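Packing and Household Goods Assistant (part-time) — Tusto, Ulthorpe

Tusto is a small shop and warehouse in Ulthorpe. We sell second-hand and end-of-line goods for the home: kitchen things, storage, toys, craft supplies, small lamps. We are looking for one person to join us in our packing room from January. The position is for 2 days each week, with possibility of more hours before the winter holidays.

About the work

You will receive goods from our store in Hirkthorpe, check them, clean them when it is needed, and prepare them for the customers. Many of our items are the only one of their kind, so every parcel is a little different and you must decide by yourself how to wrap it. A heavy jug does not travel well beside a thin glass. We will teach you our way of doing this in the first weeks, and we don't expect that you know it already.

You will also write short notes for the catalogue — colour, size, any chips or scratches. Please be truthful in these notes. Our customers forgive a scratch, but they don't forgive a surprise.
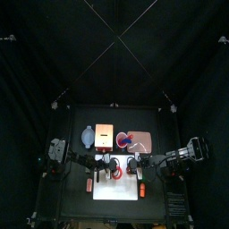 Household objects on the black tabletop

We are asking for

A patient person with good eyes for small damage. Reasonable written English; it doesn't need to be perfect, as you can see from this advertisement. You should be able to stand for a good part of the day and to lift boxes with help of the trolley. Experience in a shop, a kitchen or a post office is welcome, but it is not a condition. A driving licence is useful only if you wish to help sometimes with the run to Hirkthorpe.

We offer

The pay is $1,295 each fortnight before tax, including the paid lunch break. Work starts at 8:30 in the morning and finishes at 5:00. There is parking behind the building and a bicycle rack by the side door. You may buy from the shop at staff price after your first month. We have also a modest training fund, from which each employee may ask up to $100 a year for a course of their own choice, also if it has no connection to the job. Pottery, bookkeeping and first aid were all approved before.

The craft shelf

A part of your hours will be for our craft shelf, which has its own label, Lục. Under this name we sell modelling clay, paper, yarn and beads in mixed bags for schools and families. You would sort the materials by colour, weigh the bags and make the simple labels. It is quiet work and some people find it slow, so please think if it would suit you.

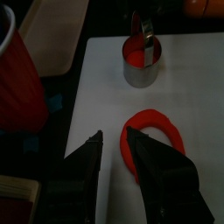 How to apply

Write us a letter of one page, telling what work you have done and which days are possible for you. A résumé is welcome but we read the letter first. You can leave it at the counter in Ulthorpe or send it by post, marked "Packing room". Please don't include photographs or copies of certificates. We answer every letter, also when the answer is no.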